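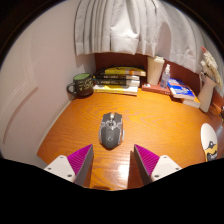
Page last changed: July, 4.40 pm

Sulis Room refit – where we've got to

Hello all, and hello especially to Iraklis Pappas at Custon, who has been very patient waiting for this. You asked for a plain account of how the desks are coming along and what your money has been spent on, so I've kept it to that, with a few grumbles thrown in.

The short version is that the desks are back in use, the mice are mostly sorted, the keyboards aren't, and I've got a bit left in the pot that I'd like to talk to you about.

Desks first. You'll remember we argued over whether to replace them or clean up the old ones. We cleaned them up, and I'm so glad we did! The orange-brown wood has come up with a proper shine and you can see the grain again, big curving bits of it. The man from Triantafyllou who did the work wanted to go a shade darker and I talked him out of it. The only snag is the gloss. When the light catches the top you get a bright white patch, and two of our regulars have complained about it in the mornings. I've ordered blinds for the window side (they were in the original budget under "sundries", which I admit was a bit vague of me).

Then the mice. I had no idea people felt so strongly. We tried a few sorts over the spring and the one most of the group settled on is the dark grey one with the angular body, all flat faces and corners, narrowing to a blunt point at the back. It has a metallic scroll wheel between the two buttons and a round control with a silver rim just beyond it, plus silvery panels down the sides. I thought it looked like something for teenagers. The over-sixties group picked it out straight away and wouldn't hear of anything else, so what do I know. The body is matt, and against all that shiny wood you can find it at a glance, which matters a good deal to the members with poorer eyesight.

We did have a grumble about using them on the bare desk. A couple of people said the pointer jumped about, and one blamed the polish. I've bought a small stack of plain cloth mats and left them on the shelf for whoever wants one. Some do, some don't, and I've stopped asking.

Keyboards are the sore point. The first lot from Sornitz came with the wrong layout and had to go back, then the second lot came short. I've been on the phone more times than I'd like. They've promised the rest before the end of the month and I've told them we won't pay the balance until every desk has one. In the meantime we're making do with the old ones, two of which have a sticky space bar – you learn to thump it.

Money. The grant was 2,000 pounds. The desk work took 1,000 of that, exactly as quoted, so hats off to Triantafyllou. The mice and mats together came to 271. The blinds will be 128, fitted. The keyboards are the only big bill still to come, and I'm holding the remaining 601 for them. I think we'll finish with a little over, but I don't want to put a figure on it until Sornitz have sent a corrected invoice. Receipts for everything paid so far are in the folder, and I can send copies if you'd like them sooner than the final report.

As for how the room is being used, the morning sessions are busy again and the form-filling help has a waiting list, mostly bus passes and housing. The evening group is slower. I moved it to half past six to suit people coming from work and I think that was a mistake, because the ones who used to come at five have dropped off and the new ones haven't quite turned up. I'm going to try five again after the summer break.

One thing I'd like your view on, Iraklis. If there is anything left over, would Custon be happy for it to go on desk lamps? The back corner gets gloomy by late afternoon and the ceiling light is a feeble old thing. I know lamps weren't in the application. If the answer's no, that's fine, I'll put it towards spare mice.

Still to do:
Chase Sornitz (again)
Get the blinds up
Touch up the wall where the desks were dragged out
Label the cables before somebody unplugs the printer again

I'll update this page once the keyboards are in. You're welcome to drop by before then, mornings are best, and do bring your own mug as we're short.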